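Courses > Property Listings & Sales > Handouts > Unit 5

We use cookies to keep you signed in. Accept / Settings

Unit 5: Writing up the house
Notes for L. Kanaan's evening group. Read before 12th October, bring a pen.

Recap from last time. A listing has one job, get the right buyer to book a viewing. The wrong buyer coming costs you an afternoon and costs the seller a morning of cleaning. So: say what the house is. If it's on a busy road, say so early.

Order of facts
Most of you put the view first. Fine if there's a view. Otherwise:
- type of property and where (town, then nearest thing people know)
- bedrooms, then bathrooms
- land or lot size
- the one feature they'd drive out for
- condition, plainly
- price and what's included

Keep to that order even when it feels dull. Buyers skim. They've got 11 tabs open and yours is one of them.

Half baths: write "2 1/2 bathrooms" and leave it there. Don't write "2 and a powder room", portals won't pick it up in the search and you lose people who filter.

Square footage. Heated living space is one number, total under roof is another. Label both. The Sadlow listing we looked at in class gave one figure and it had the garage and the covered porch in it. Buyer's agent caught it at the second viewing, price came down. Avoidable!! 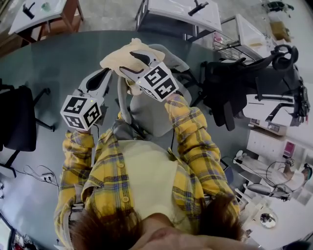
Words to cut
stunning, must-see, nestled, boasts, dream (any use), "won't last"
"Cozy" = small, everybody knows
"Potential" = needs a roof, everybody knows that too
"Minutes from" – give the number and say driving or walking. Pliltside station is 5 minutes by car, a good long walk on foot. Someone without a car will be very annoyed with you.

Words to keep
Plain names of things. Gas range. Double sink. Attic with pull-down stairs. South-facing yard. If you don't know what the floor is, ask the seller, dont guess "hardwood" from the doorway. A wrong material in a listing is a complaint waiting to happen.

Second buildings (guest house, workshop, barn)
Always came up as a muddle in your homework. Rules:
1. Count its bedrooms seperately. Never add them to the main house. "3 bedrooms, plus guest house with 2" is right.
2. Say if it has its own water and power. If on a shared meter say that.
3. Say if it was permitted. Not sure? Call the county before you write a word.
4. Don't call it an income unit unless the seller can show rent actually coming in.

Worked case, Vuswood. Old farmhouse, three bedrooms, two baths, long barn behind. Seller wanted "guest barn" in the headline. Barn had lights and one outlet, no plumbing. What we ran: "Farmhouse with large powered barn." Almost 11 viewings in the first two weeks, and every one of those people knew what the barn was when they pulled up. Seller still grumbled about the headline.

Same case, second lesson. The driveway is shared with the neighbor for the first stretch. It was in the deed, not in the draft.

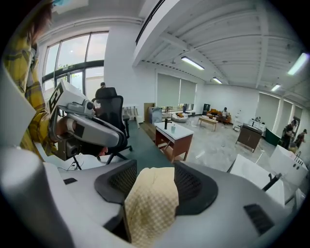
We put it in the last paragraph, one sentence, no drama. Easements, shared drives, HOA dues, flood zone: one sentence each, near the end, before the price line. Dues as a monthly figure, and what they cover (trash? snow? pool?). If there's a special assessment voted through, that goes in as well.

Fair housing, again
Describe the property, never the buyer. No "perfect for young families", no "ideal for empty nesters", no "walking distance to" a church as a selling line. "Fenced yard" is fine. "Safe neighborhood" is out. Will be on the test in October, people lose marks on it every time.

Homework
- Rewrite the Kurup Street draft (back page of the packet). 2 paragraphs max.
- List 5 questions you'd put to the seller before publishing
- Find one live listing with a floor area you don't trust, and write down why

Email it to me the night before class, pasted in the message please, no attachments. Anyone who missed Unit 3 needs the measuring sheet first, ask Lina at the break.

Shares: 5 | Comments: 2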